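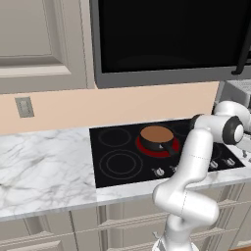
Vue latérale, cuisine Ginville, casserole sur le foyer arrière droit allumé.

Février – collecte Kernum, tâche « éteindre le foyer »

Relancé la génération sous Wostero après correction des graines. 842 épisodes écrits, dont environ 4 % à rejeter (bras en butée avant le contact avec le bouton). Tri à faire avant l'envoi à Miranda.

Le rendu du foyer actif reste trop uniforme – rouge saturé, aucune variation d'un épisode à l'autre. À randomiser, sinon la politique va se caler sur la teinte. 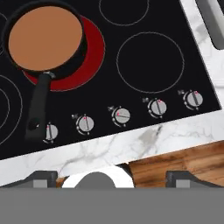 Côté caméra poignet, ajouter l'angle des boutons aux métadonnées. Pour l'instant seul l'état marche/arrêt est enregistré, insuffisant pour étiqueter les rotations partielles. Désynchronisation de 2 pas entre les deux flux, corrigée à l'export. Reste à vérifier sur les anciens lots.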